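Plodia Help Desk
Ticket: Service sheet PDF prints with the second reading missing
Product: Unby (rota and service planner for churches)
Raised by: Sepehr Rashti, parish office, Serra Road Church
Opened: 15 March 2026
Priority: Normal
Status: Resolved

Original message

We use Unby to put together the Sunday service sheet and the weekly notices. The sheet is an A5 booklet, printed on A4 and folded. When I export the 10.30 service the PDF comes out with the second reading missing. The heading is there ("Second Reading") and then it goes straight to the gospel hymn. The 8.00 service, which has the same readings, exports fine.

On screen the reading is in place in both services. Preview also shows it. Only the PDF is wrong.

I have tried logging out and in again, a different browser, and exporting from the laptop in the vestry instead of the office machine. Same result each time. I printed 44 copies before anyone noticed, so for now I have pasted the reading on to a loose slip.

We are on the parish plan, one site, two service templates. Nothing has been changed in the templates since November as far as I know.

Sepehr Rashti

Reply from Plodia support

Thank you for the clear report. Could you please send:

1. The exported PDF for the 10.30.
2. The name of the template used for each service.
3. Whether the reading was typed in, pasted, or picked from the lectionary list.
4. Whether "Fit to booklet" is ticked in the export window.

Please leave the service as it is for the time being so we can look at the same version you have.

Reply from Sepehr Rashti

PDF attached. Templates are "Parish Communion said" for the 8.00 and "Parish Communion sung" for the 10.30.

The reading was picked from the list in the 8.00 service. For the 10.30 I think one of our readers pasted her own copy in, as she likes to have the line breaks where she breathes. I can ask her if it matters.

"Fit to booklet" is ticked for both. If I untick it the reading comes back, but the sheet runs to an extra side and the notices end up on a page of their own.

Reply from Plodia support

That is helpful. It points to the fitting step and we have repeated the fault here on a copy of your service.

When "Fit to booklet" is on, Unby shortens the gaps between items and, if the sheet is still too long, drops anything marked "optional in print". The pasted reading has that mark set. It would have been carried over from wherever the text was copied from, most likely an older notices item, where the mark is on by default. The heading is a separate item and is not marked, which explains why it stayed.

To check this:

1. Open the 10.30 service and choose Edit order.
2. Click the second reading, then More.
3. Look for "Optional in print" near the bottom of the panel.
4. If it is ticked, untick it and press Save.
5. Export again with "Fit to booklet" ticked.

Reply from Sepehr Rashti

It was ticked. I unticked it and saved. The reading is now in the PDF, but the last two notices have gone and there is a message saying "Content over limit (2,000 characters)". The notices box is well under that. I counted it in a word processor and got 400.

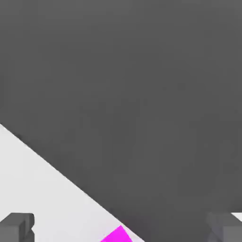

Reply from Plodia support

Thank you for checking.

The limit in that message applies to the whole back page, including the collect, the prayer list and the contact details. The wording is poor and we have logged it to be changed. Your prayer list is the long part. It still holds the names for earlier weeks, hidden on screen but counted in the total.

Please try the following:

Go to Prayer list, then Past weeks, and choose Move to archive. The names are not deleted and you can bring any of them back later. After that, open the 10.30 service, press Refresh content, and export once more.

If the notices are still short, reduce the back page text by one size under Template, Text, Back page. We would only do this as a last step, since several churches have told us the smaller size is hard to read from the pew.

Reply from Sepehr Rashti

Archived the past weeks and refreshed. All notices are back, including the Lent lunch and the change of time for choir practice. Readings are all there. The booklet is the right length and folds properly.

I have not changed the text size.

Two questions while this is open. Can the "optional in print" mark be turned off for good so this does not catch us again? And does the same archive need doing for the 8.00?

Reply from Plodia support

On the first: not for the whole account at present. You can turn it off for each template under Template, Items, Default marks. Doing it for both of yours will cover anything new you type in. Pasted items can still bring the mark with them, so ask your readers to use "Paste as plain text" from the Edit menu. Line breaks are kept.

On the second: no. The prayer list is shared by all services at one site, so archiving it once is enough.

If you also send the notices out by email through Jovemell, the mark has no effect there and your mailing will have gone out complete.

Reply from Sepehr Rashti

Default marks turned off in both templates. I have put a note about plain text paste on the office wall and emailed the readers. We do use Jovemell, and the mailing did have everything in it.

Happy for this to be closed.

Closing notes (Plodia support)

Cause: pasted reading carried the "optional in print" mark and was dropped by "Fit to booklet". Second fault, missing notices, caused by hidden past weeks in the prayer list counting towards the back page limit.

Fix: mark removed, past weeks archived, service refreshed and exported again. Customer confirmed.

Follow-up logged: reword the "Content over limit" message so that it names the page. Show a warning before export when a reading is going to be left out. Stop hidden prayer list names being counted.

Related help pages: Booklet printing on A4; Marks and what they do; Archiving the prayer list.

This ticket will stay open to replies for 6 days. After that, please raise a new one and quote the title.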